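Ticket 1168: Booking sync drops farm-stay rooms after channel update
Property: Honkanen (11 rooms, two cottages, restaurant)
Product: Onov property server, Traka channel connector
Reported by: front desk
Assigned to: Edvin Backlund
Priority: High
Status: Monitoring

Initial report

Front desk reports that rooms in the farm building show as available on the public booking page when they are already sold. Hotel rooms in the main house are correct. Two overlapping reservations so far, both moved to the cottages by the manager. Breakfast and farm tour add-ons are also missing from the arrival list for any booking that came in through the channel connector. Direct bookings carry their add-ons as expected.

The problem was first noticed in December after the connector was updated. Desk staff have been closing out farm rooms by hand each morning.

Entry 1

Checked connector status page. Service running, last successful push 06:40. Log shows the same error on every push after that:

push rejected, room group FARM, code 202, rate plan not mapped

Main house group pushes without error. Compared the mapping table with the backup taken before the update. Farm rooms used to point to rate plan FB (farm breakfast). After the update the plan ID field is blank for all farm rooms. The main house rows were left alone.

Asked the desk to keep closing out rooms by hand until further notice.

Entry 2

Refilled the plan ID field from the backup. Restarted connector. First push accepted. Second push accepted. Third push rejected with the same code, and the field was blank again. Something is overwriting the table between pushes.

Turned on detailed logging. Log file size limit raised to 4000 KB so that a full night fits in one file.

Entry 3

Overnight log reviewed. The overwrite comes from a scheduled import called Wirness menu sync. It was set up to bring the restaurant's set menus and farm lunch prices into the property server. The import runs every hour and writes to the rate plan table as well as the menu table. Before the update the connector ignored blank values from this import. The new version treats a blank as a valid value and saves it.

Confirmed by running the import by hand:
1. Filled plan ID for one farm room only.
2. Ran import.
3. Field blank within one minute.
4. Repeated with import disabled. Field kept its value.

Disabled the import. Told the kitchen that menu prices must be entered directly until this is fixed.

Entry 4

Desk called at 14:10. Property server slow, arrivals screen taking more than a minute to open. Restarted the database service from the remote console. Response normal for a short time, then slow again. System log shows repeated thermal warnings. Opened a hardware subticket and moved reservations to the standby machine. Desk confirmed arrivals screen opens normally on standby.

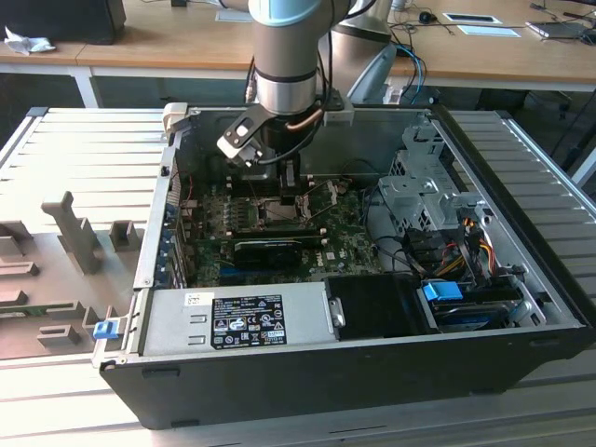
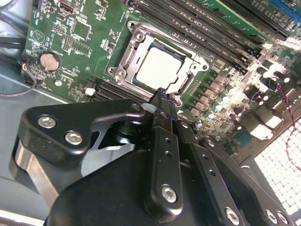
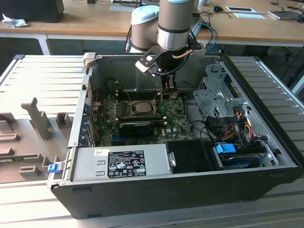 Desktop tower on the bench, cover off.

The standby machine now holds the live reservation database, and the connector has to be registered again before it will push from there. The license is tied to the hardware ID of the original server, so a plain copy of the configuration folder is not enough. Requested a temporary key from Onov support with the old and new hardware IDs. For the hardware subticket: no thermal reading is to be taken from a tower in the state shown, with the CPU in its socket and no cooler mounted. Test results count only with a cooler fitted and the cover closed. The two jobs are tracked separately — a fault in the sync mapping would look the same on either machine. Temporary key received at 16:25 and applied. Connector registered and idle, push held until the mapping table has been checked row by row.

Entry 5

Mapping table on standby checked against backup. All farm rows carry plan FB. Cottage rows carry their own plan and do not need changes. Menu import confirmed disabled on standby. It had come across with the configuration and was set to start automatically, so the start type was changed to manual.

Released the push. Farm group accepted, main house accepted, cottages accepted. Booking page shows correct availability for the next two weeks. Checked three dates with the desk over the phone, including one with a full farm building. All three matched.

Entry 6

Add-ons still missing on older channel bookings. These were saved without a plan ID, and the arrival list builds add-ons from the plan. Correcting the mapping does not repair existing records. Ran the reprocess tool on channel bookings with a blank plan. Breakfast now appears on the arrival list for each one. Farm tour appears on all but one. The guest on that booking had canceled the tour by email, and the desk had removed it by hand. Record left as is.

Entry 7

Wrote a filter for the menu import so that it writes only to the menu table. Tested on a copy of the database through four runs. Rate plan table unchanged each time. Set menus and farm lunch prices came through correctly, including the child price, which had been rounded wrong in the old version. Filter not yet installed on the live system — waiting for the manager to choose a time outside check-in hours.

Open items

Install filter and turn the menu import back on. Kitchen to check prices after the first run.
Move reservations back from standby when the hardware subticket is closed.
Return temporary connector key to Onov after the move.
Ask Traka whether blank values can be rejected by a setting in the connector.
Desk may stop closing out farm rooms by hand. Report any overlap on this ticket with the booking number and the time it came in.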